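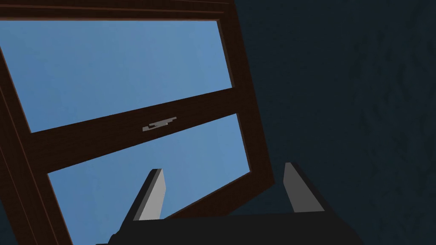

Priya Ambrose wrote in to ask why anyone with a budget for one arm would spend part of it on software first, and whether the Skito package saves money or only puts off the bill. It's a fair question, and I had the same one when our order went through in December.

Home Reviews Buying Guides Budgets Archive
Review: Skito household task simulator
By the Arner desk, December

Skito is sold as a planning tool for labs and small shops that want to try a job before they choose hardware. You pick an arm and a gripper, load a task, and run it. The license cost us $2538 for the year and covers 3 seats. Extra task packs are $200 each, and we bought one, the window and door pack.

The window task is the one I used most. The window has a dark brown frame and a small gray latch on the meeting rail, and the gripper view gets you close to it. The modeling is plain. Wood and glass are flat color, and the sky in the panes is blue with no clouds. If you need realistic images for training a camera system, look elsewhere or plan to pay for that separately.

For sizing equipment, plain is fine. I wanted to know if our short list of grippers had the reach and finger width for small latches. After 38 runs I dropped the Jitus wide-jaw model from the list and moved the Whitfield up. That took two afternoons. Renting both would have cost more than the pack.

Weak points: the budget worksheet leaves out mounts, cables and shipping, so add your own lines. Friction settings are hard to find and the manual skips them. Support answered in a day, but only by email. Seats can't be moved between users until renewal.

Buy it if you have at least two arms or grippers to compare and haven't signed anything yet. If the hardware is already on your bench, put the money toward spare fingers and a service plan. We will renew the base license and skip the other packs.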